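Religion and Politics Reading Series Is Back, and I Have My Copy

May 19, 2019

Good news for those of you who kept asking me at the register! The Fitzgerald reading series on faith and public life starts up again next month, and the first pick is Mahlet Negash's new book on pulpit politics, out now in paperback from Datell.

I read it in two sittings (okay, one sitting and a very late night). Negash begins in 1705 with a sermon against a local tax, and follows the arguments that grew out of it for nearly 300 pages. Who gets to speak for a congregation? When does a preacher become a candidate? She's a historian by training, but she writes like she's telling you this over coffee, and I loved the chapter on town meetings so much that I've already lent it out and had to ask for it back.

My one gripe is the index, which is skimpy. I went looking for the Quakers and gave up.

We'll talk about the first two chapters at the opening session, so you don't have to finish the whole thing. Stunen Books has it on the front table, and the library should have its copies soon. The second pick won't be announced until December, but I'm hoping for something on church schools. Come argue with me! 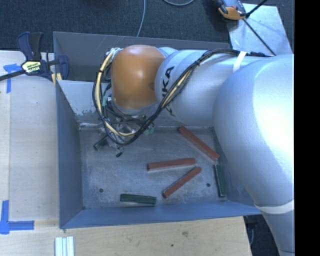 A KUKA robot arm over a metal bin.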